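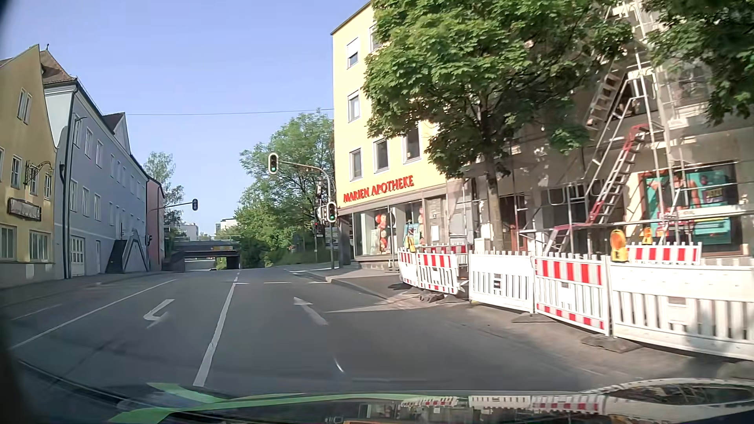
一张房产税单的漫长旅行

每年六月,Moltska的信箱里都会多出一只薄薄的信封,里面两页纸,第一页写着你要交多少钱,第二页用小得多的字写着这笔钱是怎么来的。我在这座城里住了十几年,前面那些年里,第二页我一次也没有读完过。交就交了嘛,像交水费一样,数目跟去年差不多,心里就踏实了。

今年不一样。今年的数目比去年多出一截,多出来的那部分是1,320。我把信封放在厨房的桌上,泡了一壶茶,第一次老老实实地把第二页从头读到了尾,读完又去翻市政厅的小册子,翻完小册子又跑了两趟税务窗口(第一趟去的时候人家午休)。这篇文章大概就是那几壶茶和那两趟路的结果,写得啰嗦一点,请各位包涵,因为这个题目本身就不是个利落的题目。

先说最基本的。房产税是一种按财产价值征收的税,你有一处房子或者一块地,政府估一个价,按一个比例收钱,年年如此。它跟所得税很不同:所得税看的是你这一年挣了多少,挣得少就交得少;房产税看的是你头顶上的屋顶值多少,至于屋顶下面的人今年过得好不好,它是不问的。一位退休多年、靠养老金过日子的老人,和一对刚升了职的年轻夫妻,如果住在同一排一模一样的房子里,收到的税单也可能一模一样。很多人对房产税的怨气就是从这里来的,我觉得这怨气有道理,后面还会说到。

税单上的数目由两样东西相乘得来,一样叫计税价值,一样叫税率。税率由市议会每年定一次,报纸上会登,大家会吵,吵完了表决。计税价值就安静得多了,平时没有人谈它,它躺在登记册里,一躺就是好多年。Moltska上一次全面评估是13年前的事,这中间房价起起落落,登记册上的数字却一直没有动过。

没有动过,听起来像是件好事,是不是?我起初也这么想。窗口里那位很有耐心的工作人员给我打了个比方,我到现在还觉得挺好:一家人合伙分摊饭钱,按每个人的饭量来分,可是饭量是小时候量的,后来有人长成了大个子,有人开始节食,账却还照着老样子算。城东的老街区这些年修了电车,开了馆子,房子抢手得很;Tastside那一带关了工厂,铺面空了不少,房子卖不动。登记册不知道这些,于是Tastside的人多年来一直按着工厂兴旺时候的价钱在交税,替别人多付了好一份饭钱。

所以今年就有了重新评估。市里没有那么多评估员,把前期的数据整理包给了一家叫Durisen的公司,由它把近几年的成交记录、房屋面积、建造年代、翻修许可统统放到一起,给每一处房产算出一个初步的数,再由市里的评估员去复核。这种做法叫批量评估,跟你卖房子时请人上门看厨房、敲地板的那种估价是两回事。批量评估不进你家的门,它看的是你家跟周围那些已经卖掉的房子有多像。

不进门,自然就会有看走眼的时候。我家登记的面积里包含了一间储藏室,那间储藏室早在我们搬来之前就拆了,现在是一小块种番茄的地。番茄种得不怎么样,税倒是一直照着屋子在交。我把这件事讲给窗口听,工作人员一点也不惊讶,递给我一张表,说这样的更正每天都有。

讲到这里,就得讲讲申诉了,这恐怕是许多读者最想知道的部分。收到评估通知以后有50天的时间可以提出异议,从通知上印的日期算起,并不是从你拆开信封那天算起,这一点请千万留心,我有个邻居就是把信搁在抽屉里搁过了期。提异议不收费,也不一定要请律师。你需要说明的只有一件事,就是那个计税价值估得不对。光说税太重是没有用的,税重不重归税率管,那是议会的事;窗口管的是价值。登记的面积有误,建造年代写错了,屋顶有严重的损坏,或者同一条街上相似的房子估价明显比你低,这些都可以写进去,附上图纸或者照片就更好。
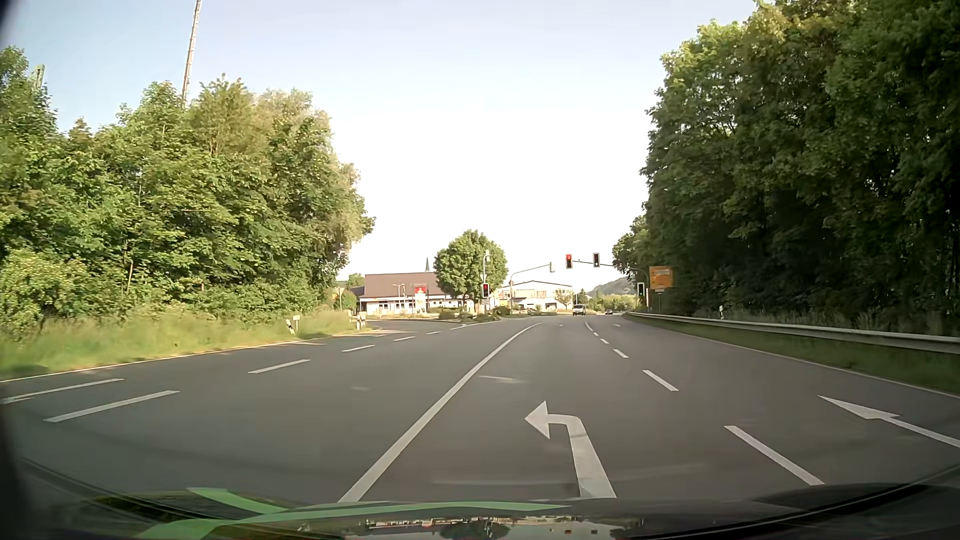 信号灯路口前,左转车道与相邻车道并行。

异议递上去之后,评估员会先看材料,有些情况当场就能改,有些要约时间上门。如果双方还是谈不拢,就送到复议小组。有一点常被忽略:在等结果的日子里,税还是要按原来的数目交的,日后改低了,多交的部分会退回来,或者抵到下一期里。有人赌气不交,结果滞纳金滚了上去,官司赢了,里外里没有省下什么。

我在Tastside转了一个下午,想听听那边的人怎么看。街角有一家叫Gebretsadik的面包铺,做一种带豆蔻香的扁面包,好吃得我回程路上就吃掉了半袋。铺子的房子是自家的,今年的税单比去年少了一点,柜台后面的人说,少了当然高兴,可是少的原因是房子不值钱了,这高兴里头就有点别的滋味。我听了觉得很实在。税单有时候像一面镜子,照出来的是这条街这些年的日子。

再说回那位靠养老金过日子的老人。房子涨了价,他口袋里并没有多出一分钱,除非把房子卖掉搬走,而他在那里住了大半辈子,并不想搬。各地对这件事的办法不太一样。有的地方给年长的住户定一个减免额;有的地方规定税单每年上涨不能超过一定的幅度;还有的地方允许延缓缴纳,把税一年一年记在账上,等房子将来出售或者继承的时候再一并结清。Moltska选的是最后这一种,另外加了一条分步调整:重估之后涨得多的人家,增加的部分分几年慢慢加上去。延缓缴纳是要算利息的,利率不高,但年头长了也是一笔钱,申请以前最好跟家里的孩子商量一下,免得将来大家都吃一惊。

出租房又是另一本账。法律上交税的是房东,可房东会不会把它加进房租里,要看租约怎么写,也要看附近的房子好不好租。房子紧俏的地方,税涨一点,房租往往跟着涨一点;房子空着的地方,房东多半只好自己咽下去。我问过几位租房的朋友,他们大多从来没有见过那张税单,却很可能一直在替它出力。

那么这些钱去了哪里呢?小册子的最后几页有一张表,印得很朴素,我倒看得津津有味。在Moltska,房产税占了市里自有收入的大约57%,小学的暖气、图书馆的夜间开放、垃圾车、路灯、冬天撒在人行道上的砂子,都从这里头出。地方政府喜欢房产税,理由也不难懂:房子不会跑。公司可以迁走,高收入的人可以搬家,买东西可以到邻市去买,房子却稳稳当当站在原来的地方,年年都在。对编预算的人来说,这份稳当比什么都珍贵。

也有人主张干脆只对土地征税,房子不算。道理是这样的:你把旧屋修得漂漂亮亮,评估一高,税也跟着高,等于罚了勤快的人;而隔壁那块长满荒草的空地,主人什么也不做,只等着地价上涨,税却少得可怜。只按土地收税,修房子的人就不吃亏,囤空地的人也坐不住了。听上去很动人,我读到这一段的时候还拿铅笔划了线。难处在于,怎么把一块地的价值从它上面那栋房子里剥出来,在老城区里空地几乎没有成交,评估员缺少可以比照的东西。Moltska的议会前两年讨论过一回,后来没有下文。

我的那张更正表已经交上去了,附了一张手画的平面图,储藏室的位置打了个叉,旁边写着“番茄”。窗口说要等几个星期。等待的工夫里,我把往年的税单都从盒子里翻了出来,按年份排好,用夹子夹在一起,第二页朝上。

本文写于2020年9月9日。申诉期限与减免办法以当年通知书所载为准,市政厅一楼的税务窗口可以索取小册子,中午休息。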